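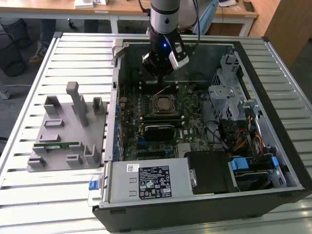

How to get a dead desktop ready for the e-waste depot

Most households in this country own at least one computer that has been "going to get fixed" since the last time anyone in the family had a paper route. It lives in the basement, under the Christmas tree stand. You can keep stepping over it, or you can spend a Sunday afternoon with a screwdriver and get your floor back.

This covers ordinary tower desktops. Laptops are a different misery and have their own page.

What you'll need

A Phillips screwdriver, size 2. A magnetic tip is nice until you drop it in the bolt jar.
A muffin tin or some old yogurt tubs for screws.
A USB drive or external disk with room for whatever you're saving.
Masking tape and a marker.
A clear table. If yours is like mine, budget half the afternoon for this one.

Step 1: See if it still turns on

Plug it in before you take anything apart. I once spent an evening extracting a drive from a machine whose only fault was a power bar switched off at the wall. If it boots, copy your files the easy way and sign out of everything: email, music, the tax program, the photo service you forgot you were paying for. Some older software ties its licence to the machine and wants to be deactivated before it will run anywhere else. Do that now, while there is still a machine to do it from.

If it beeps at you and shows a black screen, carry on to the next step. If it smells like burnt toast, unplug it and leave it unplugged.

Step 2: Power down properly

Shut it down, flip the switch on the back of the power supply if there is one, and pull the cord. Then press the front power button for a few seconds to drain what's left. Touch a bare metal part of the case before you reach inside. Do not open the power supply itself, ever, for any reason, including curiosity. The capacitors in there can hold a charge and they don't care how handy your dad was.

Step 3: Open the case

Lay the tower on its side with the back facing you. The side panel is usually held by two screws along the rear edge, and slides back before it lifts off. Manufacturers have tried plenty of alternatives over the years, most of them involving a hidden latch and a broken fingernail. If it won't budge, look for the screw you missed. There's always one.

Take it outside if it's dusty. My neighbour Jabari Obura opened his on a cream carpet and now has a very nice area rug in that spot.

Step 4: Find the drive

You're looking for one of three things. An older hard drive is a metal brick the size of a paperback. A 2.5-inch drive is flatter, closer to a deck of cards. An M.2 drive looks like a stick of gum screwed flat to the main board, and people miss these constantly, then drop off a computer with their entire life still in it.

Some machines have two drives. Keep looking after you find the first.

Unplug the cables by the connector, never by the wire. Undo the screws, slide the drive out, and label it with tape right away. "Mum's old one, photos" is fine. "Drive" is not, as I learned from the 11 drives in my desk marked "Drive".

Step 5: Get your files off

A USB adapter or enclosure will let you read the drive from another computer. Check which connector you need before you buy. I didn't, and now own a spare.

Copy first and sort later. You will be tempted to go through the photos as you copy, and three hours on you'll be looking at pictures of a kitchen you've since renovated. If the drive clicks, grinds or vanishes partway through, stop. Every further attempt can make things worse, and a recovery shop would like to meet it before you've tried the freezer trick. Don't do the freezer trick.

Step 6: Wipe it or keep it

For a spinning hard drive, a full overwrite does the job. For a solid state drive, use the secure erase tool from whoever made it. Dragging things to the recycle bin doesn't count, and neither does a quick format.

If the drive is dead and can't be wiped, ask the depot about shredding, or simply keep it. A bare drive takes up a lot less room than a tower. Fotini Andreadis at our repair café favours a drill, used outdoors with eye protection, and I've never had the nerve to ask what's on hers.

Step 7: Decide what's worth saving

Be hard on yourself here. Memory and a decent graphics card may sell locally. Case fans are useful if you're the sort of person who uses case fans. The grey ribbon cables are not coming back into style.

Put everything else back in the case, loosely is fine, and close it up. Depots generally prefer a whole machine to a box of bits. Tape the screws in a bag inside.

Step 8: Drop it off

Look up your province's electronics program for the nearest depot and check the hours before you load the car. Most accept towers, monitors, keyboards and printers from households at no charge. Call ahead if you've got a truckload. Take the batteries out of wireless mice and keyboards, which go in the battery bin.

While you're there, don't look at the pile of other people's computers. You'll come home with one.

Last updated Sunday, July 19, 2026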